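Wolverine survey in Hinmont valley asks trappers for help

A new survey of wolverines in the Hinmont valley will begin in September, and the people who trap there are asked to take part in it.

The survey is led by the biologist Halvard Engebretsen, who named it Gulo after the Latin name of the animal. His team will put 20 hair snares along the Koltik River and visit each one every 14 days. The hair gives DNA, and from the DNA it is possible to know which animal came to the snare.

Wolverines have been trapped legally in the valley for generations. The present limit is five animals for one season, and it has not been changed since 2000. Some residents want the limit removed, others want the trapping stopped completely. Engebretsen does not wish to support either side before there are results.

"I have read many angry letters, and in most of them there is no number at all," he said. "A female may raise young only every second year. If we take too many females, we will notice it late."

Trappers are asked to hand in the skull of every wolverine they take, so that its age can be read from a tooth. The carcass can be left frozen at the Rawat store, in a closed bag with the date and the name of the creek.

Eglė Rätsep, who has a trapline on the upper Koltik, said she will hand in hers, but she wants the results to be shown to the trappers first. "It is our neighbourhood and our work," she said.

The first results are expected after the snow has gone.

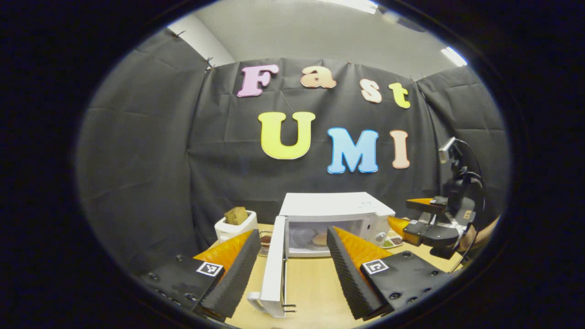
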